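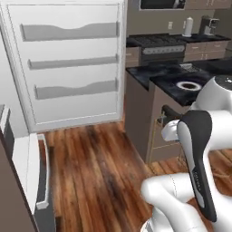 4. Appointment hearings and the independence of the governor

4.1 Background of the cases

The literature on central bank independence usually measures the legal side: the length of the term, the rules for dismissal, the limits on lending to the government. Less attention is given to the way a governor comes into office. In this section we look at the hearing before parliament, and we ask whether a difficult hearing has an effect on how the new governor speaks in public during the first months.

We compare two central banks, those of Prarau and Illia. Both changed their appointment law in the same period, and both now require that the candidate of the government answers questions in an open session. In Prarau the opinion of the parliament is binding. In Illia it is only advisory, and the government may confirm a candidate against the wish of the majority. This happened in the second of the Illia hearings in our material, when the former budget secretary was confirmed in July although the opposition parties, who together had more seats, voted against.

4.2 Material and coding

The material consists of the transcripts of 40 sessions and of 849 public statements made by the governors after they took office. A statement is a speech, an interview or a written reply to a member of parliament. Press releases on interest rate decisions were left out, as they are drafted by the staff and carry little of the governor's own language.

Each statement was read by two coders, who marked whether it contained a criticism of fiscal policy, a defense of fiscal policy, or neither. When the coders did not agree, the statement was discussed and a third reading was made by Marites Bañez. We kept the coding scheme simple on purpose. An earlier version had a scale with more steps, but the coders used the middle steps in very different ways and we could not correct this with more training.

The questions in the hearings were coded by topic. Questions about former party membership and former ministerial office were put together under the name "proximity", following the Cáceres scheme. Questions about inflation, bank supervision and the internal management of the bank each have their own code. Procedural remarks by the chair were not coded.

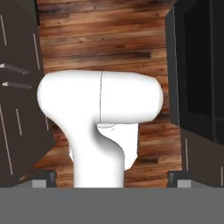
Figure 3. White arm link with rounded horizontal housing, rendered view.

4.3 Results

In both countries, the candidates who received many proximity questions were more careful in the first months after the hearing. They gave fewer interviews, and when they spoke about the budget they mostly repeated the wording of the last annual report. After this period the two countries separate. In Prarau the governors began to criticize fiscal policy in a more direct way, also those who had been ministers before. In Illia we do not see this change, and the share of neutral statements stays high until the end of the period that we studied.

One reading is that a binding vote gives the governor a kind of protection. A person who was accepted by the parliament can disagree with the government and cannot easily be told that he or she has no mandate. The advisory vote does not offer this, and a governor confirmed against the majority has reasons to avoid conflict with both sides. Purstead makes a similar argument for audit courts, although the terms there are longer and the officeholders speak less often.

We want to be cautious with this reading. The economic conditions in the two countries were not the same, and Illia had a coalition government during most of the period – a situation in which any comment on the budget is easily taken as support for one of the partners. It is also possible that governments in Prarau, knowing that the vote is binding, choose candidates with a more independent character from the start. Our material does not contain the names that were considered and then dropped, so we cannot test this directly. In Section 5 we use the minutes of the party groups, where these are open, to examine the selection stage for the Prarau cases.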